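Desk tidy routine: marker goes in crooked or misses the cup
Ticket status: open, waiting on customer
Product: Irkano tabletop arm, Ellusix task runner
Category: household chores / pick and place
Opened in June

Customer, 9:10 AM

Hi all. First, I love this thing. I've been trying to get a machine to clean up my desk for years and this is the closest I've come. The routine is simple: pick up whatever pens and markers are lying on the table, put them in the mesh pen cup, stop. Over the weeks I've logged 79 runs of it with a marker. The pickup is great, it hardly ever fails. The drop is where I lose them. The marker catches on the rim and rolls off across the table, or it goes in at such a slant that it tips the cup over.

Things I've tried so far:
Recalibrated the wrist, twice.
Slowed the approach to the lowest setting.
Turned off the overhead lamp in case of glare on the wire.
Moved the cup closer to the base (worse!).

Log from the last failure:
pick: ok
lift: ok
locate container: ok, low confidence
reorient: skipped
release: ok
verify: object not in container

Support, 10:25 AM

Thanks for such a clear write-up. The line that jumps out is "reorient: skipped." The runner should turn the marker upright before it goes over the cup. Can you tell us which grasp profile you're on, and whether the cup is empty when you start? Please also pause a run right after the lift and send us what the table looks like at that point.

Customer, 11:40 AM

Profile is the default, "small objects." The cup isn't empty, there's a green block sort of thing standing in it. I leave a roll of black tape out on the table too, because I want the routine to cope with a desk that has stuff on it. Paused run attached.
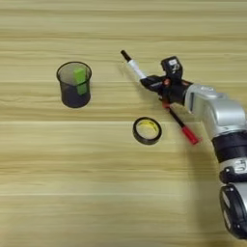
I also ran it with a spoon and a mug and got the same skipped step, so I doubt it's the marker. The spoon was fun, it landed on the handle and bounced nearly a foot.

Support, 1:05 PM

Very helpful. Two things are going on, we think.

First, the default profile grips a long object wherever it's closest and doesn't store which end is which. With no end chosen, the reorient step has nothing to aim for and skips itself. Switch to the "long objects" profile and set the down end by hand. For markers we'd suggest cap up.

Second, wire mesh is hard for depth sensing. Some readings land on the near wall, some go straight through, and the runner averages them, so the opening gets placed a little off. Try a strip of paper inside the cup as a liner, and take the green block out until we have a clean baseline.

Customer, 4:30 PM

Wow, big difference! Long objects profile, paper liner, block out: 8 tries, and only one miss. The wrist swings the marker upright over the cup and lowers it in, slow as anything, and I sat there grinning at it. It's still much quicker to do it by hand, I know. But I can be in the kitchen while it works, and for a chore I always put off that counts for a lot.

With the block back in, it dropped to 4 good ones out of the next 8. It seems to aim for the middle of the opening even when something is standing there.

Support, 5:15 PM

Glad to hear it. The aiming problem is a known limit: the runner treats a container as empty unless told otherwise. A "partly full" option is in testing under the name Zukanside. We can add you to the test group if you don't mind rough edges. Until then, set a manual offset toward the open side of the cup.

Customer, 5:20 PM

Yes please, add me. I'll run the offset tonight and post the numbers here.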